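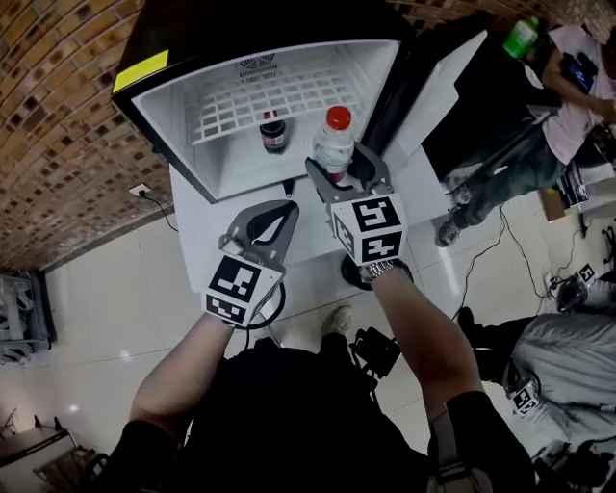
How cold should a small fridge be if it only holds sauces and drinks?
Anywhere from 2 to 4 degrees suits both. Put a thermometer in a glass of water on the floor of the fridge, leave it overnight and read that.

ybcuadros
Question answered above, thanks mods. My other one is about layout. Mine is a little white one with a wire shelf and I can't stand a tall bottle up anywhere except the floor of it. Do I take the shelf out or lay the bottles down?

norkach_dave
Take the shelf out. I did it in February and haven't missed it. Paid 80 dollars for the fridge second-hand and it holds all the vinegar and soy we go through.

Bahman Mirzaei
I'd leave it in. Tall bottles on the floor, short jars up on the wire. Don't lay anything down that has been opened - the caps on sauce bottles aren't made for it and you'll be wiping out the bottom every week. Also keep things off the little vent at the back if yours has one.

norkach_dave
Half my bottles are on their sides and they don't leak.

Bahman Mirzaei
Then you have better caps than I do. I lost most of a bottle of dark soy that way and the smell stayed until I washed the door seal with bicarb.

ybcuadros
Shelf stays for now then. Does soy need to be in there at all? My mum keeps hers in the cupboard.

ernance_kitchen
Cupboard is fine if you finish it in a month or two. It keeps its flavour longer in the fridge. Plain vinegar can live in the cupboard for good, so that's one tall bottle you can move out.

norkach_dave
Disagree on the vinegar, I like it cold on cucumbers.

ernance_kitchen
Fair enough, but that's taste, it won't spoil.

ybcuadros
Moved the vinegar to the cupboard and stood the rest up at the front. Door shuts properly now. Will check the thermometer in the morning.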